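Home | Guides | Downloads | Parts | Contact

Drandholm Label Station - Set-up Guide
Section 5: Loading a roll and first print
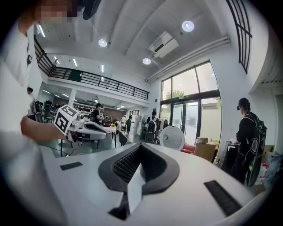

Printed patterns, black on white, on a handheld tool.

Shares 8 | Comments 5

Read section 4 first if the station is still in transport lock. Lock screw out, power off, lid closed. Then start.

What you need
- one roll, Flendano or Barasa stock, plain white
- the core adapter (small bag, taped inside the lid)
- soft dry cloth
- scissors, for the roll tape only

5.1 Loading the roll

1. Power off. Switch is on the back, left of the cable.
2. Press both side tabs, lift lid until it clicks. If no click it will drop on your fingers.
3. Push core adapter into the roll. Flush both sides.
4. Cut the tape, pull off the first turn of labels and bin it. Glue residue.
5. Drop roll into the cradle, labels facing up, feeding towards you.
6. Slide the guides in until they touch the roll. Touch, not squeeze.
7. Feed the liner under the bar and out the front slot. Leave a hand's width hanging.
8. Close lid. Press down on both corners, you should get two clicks.

Note: rolls hold 700 labels. The counter does not reset on its own. Hold FEED while switching on, let go at the beep.

CAUTION: print head stays hot after a long run. Don't touch the bar under the lid. Let it cool before cleaning.

5.2 First print

1. Power on. Light blinks amber, then steady green.
2. Press FEED once. One blank label should come out and stop at the tear edge.
3. Stops short or runs over? Press FEED and CANCEL together, wait for it to measure the gap. Uses a few labels, normal.
4. Open Urnodon on the computer, pick your label size, choose Test Page.
5. Check the solid black squares. Edges should be sharp, no grey bands.
6. Bands or faded corners: raise Darkness one step, print agian. Don't jump straight to max, wears the head out.

Note: symbols and square codes need a clear white border on every side. Urnodon adds one by default. Leave it on.

5.3 Sticking labels

- Wipe the surface first. Dust is the usual cause of lifting corners.
- Press from the middle outward.
- Box corners and cube shapes: one label per face, dont wrap over an edge.

CAUTION: never run the station with no roll loaded. Error 2904 means the sensor sees no liner. Power off, reload from step 5.

Related
- Section 4: Unpacking and transport lock
- Section 6: Cleaning the print head
- Urnodon: saving label sizes
- Error code list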